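November, second entry

Back at the small bench by the window this afternoon, with the radio on low and a pot of tea going cold as usual. Before I forget everything, some notes on the household lot that came over from Traltdale, and on what I did with it, and what I still owe Sarita (a lot, mostly washing up).

First, storage. Grellamness is full. I moved the two tall crates of glass to the back shelf and put the picture frames on their long edges behind them, with cardboard in between. If you need the frames, take the crates out first and do not try to fish the frames out over the top. Finn tried that last month and we all remember the noise. The key is back on its hook, the proper hook, next to the fuse box.

The Traltdale things are the ordinary inside of somebody's kitchen, and I like this kind of lot better than the grand ones. You get the stuff people really had their hands on every day. Reinhold wants it all cleaned gently, sorted by material and written up before it goes on the open shelves at Bondus, where visitors can pick things up. So: sturdy pieces only, nothing that will cut a kid, nothing that rattles apart. Anything doubtful goes in the Rodrigues box and Dörte decides when she's in.

I did a test batch of spoons first thing. Warm water, a drop of dish soap, soft brush, rinse, straight onto a towel. Nine spoons, and six of them came up lovely. The other three have a brown bloom in the bowl that soap does not touch. I tried a paste of baking soda on one of them, small circles with a fingertip, and it lifted a bit at the rim but left the middle cloudy. Stopped there. I'd sooner have a stained spoon than a scrubbed one! They're in the saucer by the sink, please leave them.

Also spent far too long on a wooden butter dish with a lid that had swollen shut. I left it on the warm side of the room overnight with the lid up and this morning it came off with a little twist, no tools. There's a pencil mark inside, looks like a price, which made my day. I copied it onto the card as well as I could. Reto, if you can read old pencil better than me, have a look, my guess is a 2 and then something that could be anything.

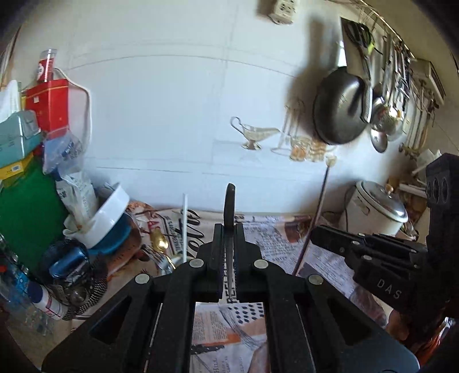

Sorting cutlery sounds like the easy part and it never is. I started with three trays (steel, plated, don't know) and within half an hour the third tray had nearly everything in it. Color is no help at all. Take the gold spoon and the silver fork lying in front of the bowls, side by side on the table: I can write "gold" and "silver" on their cards as colors and that's as far as I'd go by eye. So that's the new rule for everybody, me included. Color goes in the color column, and the material column stays blank until someone has put a magnet and a loupe to the piece. The serrated knife goes on a card of its own and does not go to Bondus, see above about kids. Dark handle, steel blade, that's enough for the card. Knives get rolled in a cloth and tied, with a tag on the outside that says KNIFE in big letters, so whoever opens the drawer knows what they're reaching for.

Newspaper on the tables, by the way: yes for sorting, no for drying. I know I've said it before. Anything damp goes on the white towels and stays there until the next morning. Newsprint rubs off on pale glaze if you give it half a chance, and then you're cleaning the same bowl again with a cotton bud and saying bad words.

Bowls. I'm storing them singly for now, with a sheet of tissue under each one, even the ugly ones. Stacking is fine later on, once they've been checked for hairlines. My way of checking is the old one – hold it loosely on your fingertips and flick the rim with a nail. A good bowl rings and a cracked one goes thud. Sarita says you can learn the same thing with a flashlight and less drama, and she's probably right, but I enjoy the ringing. We compared on a short row of them and agreed on every bowl except a brown one with a chip, which she calls sound and I call suspicious. It has a question mark on its card until one of us gives in.

Labels: the new tie-on ones are much nicer than the stickers. The string is a bit short for anything with a fat handle (ladles, pans), so I've been doubling it up with cotton thread from the sewing tin. We have 200 in the packet, which should see us through this lot and well into the next. Pencil only on the labels please, the blue pen ran as soon as I breathed on it.

Things I got wrong today, for the record. I wrote the first page of cards with the shelf number where the lot number goes, and had to redo them all after lunch. I left the brush standing on its bristles in the jar, and now it has a permanent quiff. And I put the lid of the butter dish down somewhere safe and then spent 40 minutes looking for it. It was in my apron pocket.

Still to do:
magnet and loupe on the don't-know tray
more acid-free tissue, we're down to the last few sheets
ask Reinhold if Bondus wants the ladles hung up or lying flat
thread for labels, the white has nearly run out
a proper drying rack, I keep asking
second opinion on the brown bowl, from someone who isn't me or Sarita

Reto came by late in the day and read the pencil mark in the butter dish as 2 and then a squiggle, so we're no further, but he did take two of the glass crates up to the landing for me, and that has freed enough shelf for the enamel. I'll start on the enamel in the morning, the big pans first while I've still got the patience. Trays are covered with the cotton sheet, lamp is off, window is shut. The tea was terrible by the time I got to it.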